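Notebook / Bench work / Cable and wire
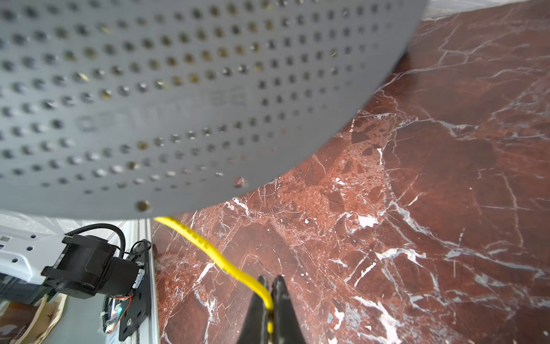

Saturday, morning. I want to write down how we should thread the yellow cable before I forget the small things. The problem is the same one Virgil wrote about in September: the cable likes to turn by itself, and the perforated ring doesn't help because it has many edges where the sheath can catch. When the cable comes out from under the rim it makes a soft S on the marble, and I think we should leave this S alone. If it is pulled straight too early, all the slack goes to the wrong side. Also the marble is so busy with its white veins that a pale wire would be difficult to follow on it. Yellow is good. Please let us keep yellow for this work.

Hortensia asked if the slab could be changed for something plain. My opinion is no. It is heavy, it stays where it is, and the polish lets the cable slide. The leaf wallpaper I don't mind either, although Silviu says it looks like his aunt's hallway in Jellville.
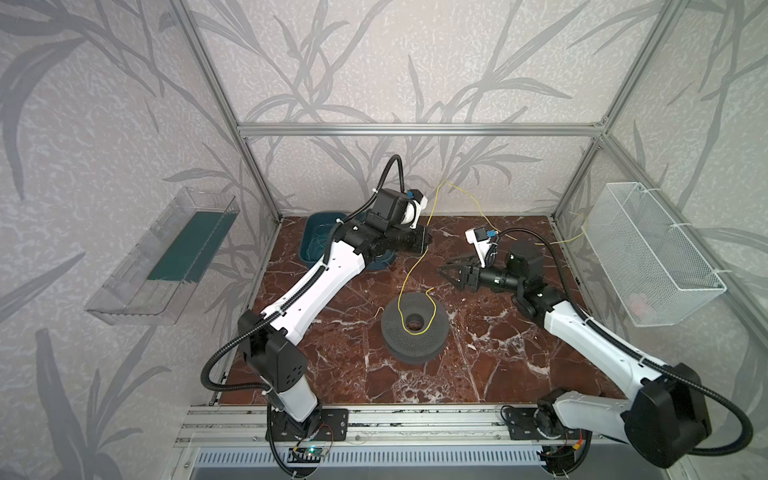 Ring in the middle of the marble, yellow wire going down to the centre hole.

Order of work that I propose, to be corrected by Delia:
- ring flat on the marble, more or less in the centre
- wire to the centre hole first, loop after
- keep the free end high until the loop is made
- check the sheath with fingers when finished, not only by eye

The free end is a separate worry. On this cable the tip is frayed, and a frayed tip finds every hole. I would like to cut back 2 cm and put a bit of heat shrink on it, grey or any colour we have in the drawer. Zübeyde has ordered more from Tóth, a bag of 1000 pieces, so we don't need to be stingy.
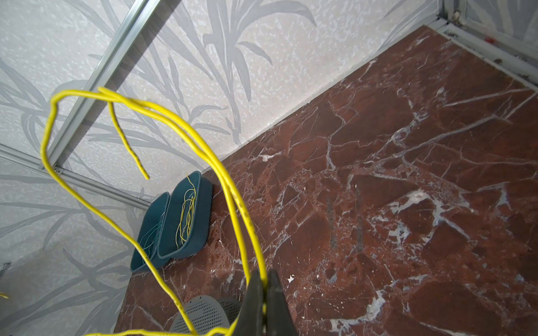 Trays: yellow wire in one, pale blue in the other, and I ask everybody to respect this. The yellow is already a tangle. I will wind it on the Kikolby spool on Monday if the spool comes back from Stullthorpe. The blue can wait — it is thin and doesn't fight so much.

To ask Delia: is the heat shrink allowed, or does it change the diameter too much for the holes?

Recent entries
Heat shrink, what is left in the drawer
Virgil: why the cable turns
Labelling the teal trays
Spool from Kikolby, first impressions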